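Tue 22 April

Moisture uptake in the paperboard coupons, continued from the September pages. Same board, same question: how much of the weight gain comes in through the face and how much through the cut edge. The earlier set mixed the two and the numbers could not be pulled apart afterward.

Stock is the Tosley uncoated board, trimmed on the guillotine with a fresh blade. Grain direction penciled on the back of every coupon before cutting. Offcuts went in the drawer under the balance, labeled. Do not use the offcuts for anything that gets weighed, they have been handled.

Three groups this time. Group A is bare on all sides. Group B has the edges sealed with wax and both faces open. Group C has the faces covered with foil tape and only the edges open. Wax was brushed on warm and scraped back so it does not creep onto the face more than a hair. Foil tape was rolled down with the small brass roller, then trimmed flush. Tape and wax were both weighed on the coupons after application, so the baseline for B and C is the sealed weight and not the bare one. Last time this was recorded the other way round on one page and corrected in pencil on the next, and it took most of a morning to work out which was right.

Drying: oven overnight at the usual setting, then the desiccator to cool. Silica gel was pink when I opened it. Regenerated half and left the other half in the tray to be done after. Weighed the bare reference coupon before and after sitting in the desiccator with the half charge and saw no drift in the last digit, so went ahead.

Balance leveled and zeroed. It wanders if the window is open, and also if the door to the corridor is opened fast. Draft shield stays closed for the full settling time. The check weight read true at the start and at the end of the session.

Exposure is over saturated salt solution in the Arnora boxes, lids clipped, small fan running on low. The fan matters more than I had assumed. With it off, coupons on the bottom shelf gain faster than the ones on top for the first few hours, and then the top ones catch up. With it on, the shelves agree. 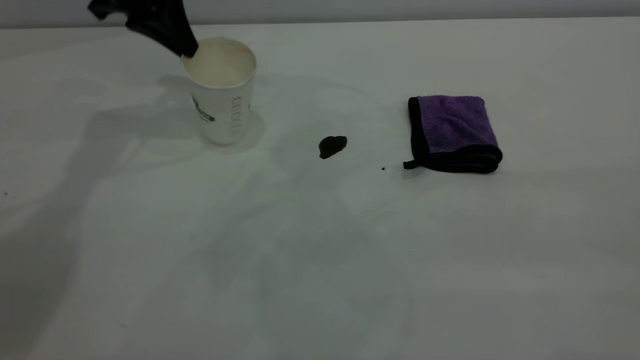 Group A gained quickly and then flattened, as expected. Group C started slowly and was still climbing when I stopped for the day. Group B sits just under A the whole way, close enough that on the plot the two lines touch early on. Reading this loosely, the faces do nearly all the work at the start, and the edges contribute later and for longer. It needs the full run before anyone quotes it.

One coupon in C lifted at a corner of the tape. Pulled it from the group and marked it X on the sheet. Its curve looks like something between B and C, as it should if a bit of face is exposed. Kept the data on a separate line in case it is useful for estimating what a poor seal does.

Plotted gain against the square root of time. A and B are straight for the first stretch and then bend over. C is straight for as far as it goes. No attempt yet to fit a diffusion coefficient. The thickness readings need redoing first: the micrometer was closing hard enough to dent the board, and two readings at the same spot do not repeat. The ratchet is sticky. Either clean it or switch to the dead-weight gauge, and use one of them for the whole set.

Thickness swelling after exposure is visible at the cut edge in A under the loupe. The plies open slightly at the corners. Not seen in B. In C it is hard to say with the tape on, and I do not want to peel any until the last weighing is done.

Logger: 389 rows in the file, first 25 are warm-up and should be dropped before averaging. The Drenano sensor lags the old one by a visible amount after the lid is opened, and then the two settle together. Used the old one for the record. The clock on the logger is still on winter time. Left it alone so the file stays consistent with the earlier ones, note it when merging.

The Nutsugah method sheet taped inside the cupboard says to blot coupons before weighing. That step is for liquid immersion and does not apply to vapor exposure. Blotting took weight off the spare coupon and the result depended on how hard I pressed. Crossed out on our copy and initialed.

Open items

Finish regenerating the silica gel.
Sort out the micrometer before any more thickness work.
Order foil tape, the roll has maybe one more set on it.
Make spare coupons for C, the corner lift will happen again.
Check whether wax alone takes up anything. Coat a glass slide with it and run it next to group B.
Top up the salt solution. There are still solids at the bottom of both boxes but the left one is getting low.

Coupons left in the boxes with the fan on. Next weighing first thing, before the heating comes up, in the same order as today: A, B, C, then X, then the reference. Lid open for as short a time as possible, tongs only. Desorption run to follow on the same coupons if C has leveled off by then. If it has not, leave them in and weigh once a day.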